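Guren Retirement Town Tables

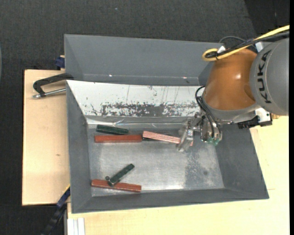
KUKA arm with its gripper lowered into a gray metal bin.

Version 5, released 15/04/2019

What this is

A set of plain CSV tables for comparing small towns as places to retire. It covers 600 towns and has one row per town in each table. The tables deal with housing costs, property tax, distance to medical care, and local transit. There is no crime data in this release.

The project started as a spreadsheet I kept while looking for a place to move to. Guren is the name of the tables. Enance is the small script that builds them from the source files.

Files

towns.csv: town name, state, county, population, elevation in feet
housing.csv: median asking price, median rent, share of homes with one floor
tax.csv: property tax rate, senior exemption (yes/no), age at which the exemption starts
care.csv: miles to the nearest hospital, miles to the nearest urgent care, number of pharmacies
transit.csv: bus service (yes/no), weekend bus service (yes/no), dial-a-ride (yes/no)
notes.txt: corrections and odd cases, listed by town

Every table has a town_id column. Use it to join them. Do not join on town name. Several names appear in more than one state, and a few appear twice in the same state.

How towns were picked

The starting list had 700 towns. A town was dropped if its tax office did not publish a rate, or if there were too few homes on the market in January to give a useful median. Dropped towns are listed at the end of notes.txt with the reason.

Known problems

Distances are by road from the town hall or the main post office. In a spread-out town your own drive could be a lot longer.

Rent figures are weak in resort towns, where most listings are for the season. These rows have rent_flag set to 1. I would leave them out of any average.

The senior exemption column does not say how much the exemption is worth. Some states have an income limit and some do not. Check with the county assessor before you count on it.

Fourteen towns have no pharmacy figure. The cell is blank. Blank means unknown and 0 means none, so be careful if your software fills blanks with zeros.

Building the tables

Put the source files in a folder named raw and run:

enance build raw out

The tables are written to the out folder. To build only one table, add its name at the end:

enance build raw out tax

The script stops if it finds a duplicate town_id and prints the line numbers.

Changes in version 5

Added the dial-a-ride column.
Split hospital and urgent care into separate columns.
Fixed county names that had lost their accents and apostrophes.
Removed the "overall score" column. It mixed things that should not be mixed, and people were sorting by it.

License

Free to use and change, including in paid work. Please give the version number if you publish anything based on the tables.

Corrections

Send the town_id, the column, the value you think is right, and a link to where you found it. Corrections without a source go in notes.txt as unconfirmed and the table stays as it is.

Maintained by Hajdu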